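Thread on handmade gift kits, and why I've stopped believing the box.

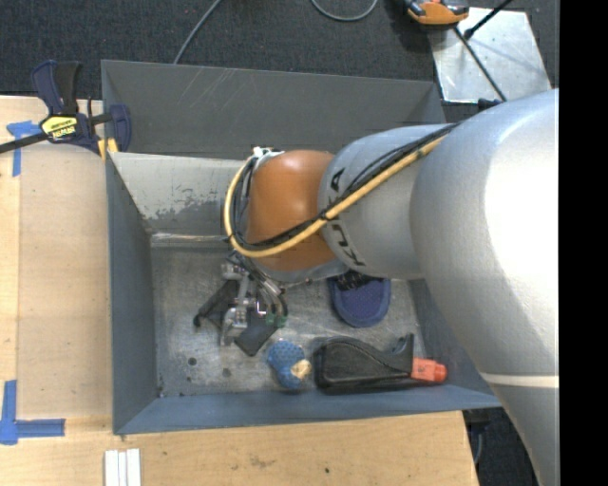

1/ Bought the Clutex candle kit in May so I could test it well ahead of the holidays. "Makes six candles in one evening." I got four, and the last one was short.

2/ The wicks are too thin for the tins. Mine tunneled straight down the middle and left a wall of wax all the way around. Page two says to "trim and relight." Trimmed. Relit. Same hole, deeper.

3/ Then there's the scent. The Clutex page has over 1,000 reviews and most of them talk about how lovely the wax smells in the bag. Sure. Did anyone light one?

4/ Tried a Rolside kit on Thursday, same size tins, plain soy flakes. Instructions say pour at 77 degrees Celsius. The sticker on the thermometer says 76. Pick one, Rolside.

5/ I went with the sticker. Tops came out smooth, so fine, but I wouldn't give the kit credit for that. My kitchen was warm and I left them alone overnight.

6/ What I'd do for gifts: skip the kit. Buy 600 grams of flakes, a pack of cotton wicks one size up from what the chart tells you, and use jars you already have. Old jam jars are OK if they're thick – no chips, no cracks.

7/ Somebody will tell me the Karppinen kit is different. Maybe. It costs twice as much and I still can't find the wick size anywhere on the label.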